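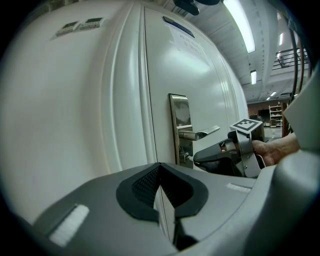
A white door with a lever handle and a paper sign taped above it.

Across the Strait, a Treaty Waits for Its Second Signature

The maritime agreement between Kosta and Dretau runs to 328 pages, and for most of its length the two governments are in accord. They agree on fishing seasons, on the rescue of vessels in distress and on the sharing of weather data. What remains unsettled is a single article concerning the Do Islands, a chain of 8 low-lying outcrops claimed by both capitals and governed, in practice, by neither.

Kosta's parliament ratified the text in May. Dretau's has yet to place it on the order paper. The foreign ministry there maintains that the article on the islands was altered after its negotiators had initialled it, a charge the Kostan side rejects.

"The wording before parliament is the wording we agreed," said Soon-im Chae, who led the Kostan delegation through the final round of talks. "My government will honour it, and we expect our neighbours to do the same."

Her counterpart, Erdal Gezer, takes a different view. In a written statement dated 13 Jun 2021, he said Dretau would not recognise any boundary that placed the Jetell Channel under foreign licence, and he called for the article to be returned to a joint working group.

The channel matters a good deal to the people who live beside it. The town of Jetell, on the Dretau shore, has 2544 residents and a fleet of nearly 150 boats, most of them owned by families who have worked the same grounds for generations. Under the disputed article, crews would apply to a shared authority for permits now issued at the town harbour.

Kostan officials say the fees would be modest and the catch limits fairer than those in force today. The harbour council at Jetell has asked to see the proposed schedule of charges before it takes a position. The schedule forms part of an annex that neither government has released.

Talks at the level of deputy ministers are to resume in Kosta once Dretau has named its delegation.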